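3. Surface condition and the handling of small personal objects

The section considers a glossy wooden board as a place on which small personal objects are put down and picked up again. Spectacles were chosen as the principal object. They are thin, they rest on few points of contact, and their owners tend to set them down on whatever surface is nearest.

3.1 The board

Polished wood shows use readily. Smudges, wipe marks and dried drips dull one area while the wood beside it keeps its colour, and a thin-framed object may lie close to marks of much the same width and tone. In the Ukonley household survey, which gathered 1000 returns, respondents were asked where they had last mislaid a pair of spectacles. A polished table or sideboard was the most frequent answer.

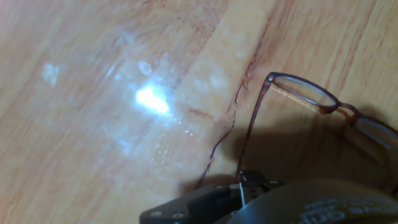

The survey form did not ask about the age of the furniture. A second form, issued in January to the Pumville sample, added this question together with one on cleaning habits. Returns from the two places are reported separately, as the wording differed in three further items.

3.2 Placing

Spectacles may be laid down with the arms open or folded. The open position takes up more of the surface and leaves the lenses nearer to it. The folded position is more compact, but the frame may rock when touched. Both positions were included in the Carrillo protocol, and no instruction was given as to the direction of the arms.

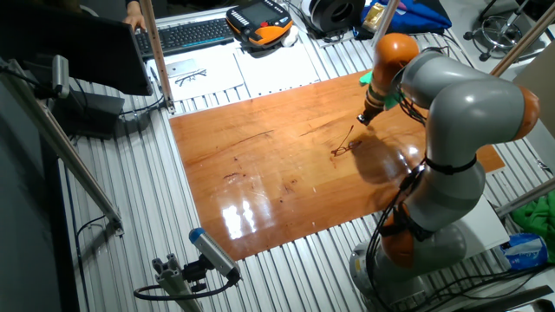

Overhead lighting was left as it would be in ordinary use. Reflections on a glossy finish can hide part of a clear lens, and a shadow falling across the wood may have the same effect on a dark frame. Both conditions were noted on the record sheet for each placing.

3.3 Existing marks

Scratches, scuffs and dark lines in the wood were not repaired or covered.
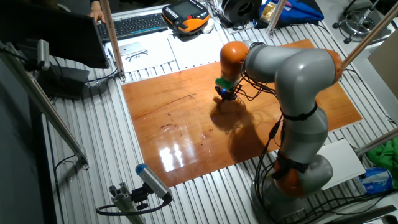
Should a damaged surface be refinished before such a study is begun? Refinishing is not advised where the results are meant to apply to furniture in daily use, but the existing marks should be recorded at the outset.

3.4 Lifting

The point at which a pair of spectacles is held affects how it leaves the surface. A hold on one arm allows the front of the frame to turn, and the lenses may then come to stand one above the other.
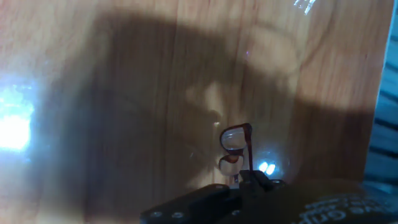 Lens contact with the wood during lifting was entered under a separate heading, following the Dandura scale, which has eight grades. Grades above three were reviewed a second time before entry. The full record sheet, in the version dated 4/8/18, is given in the appendix.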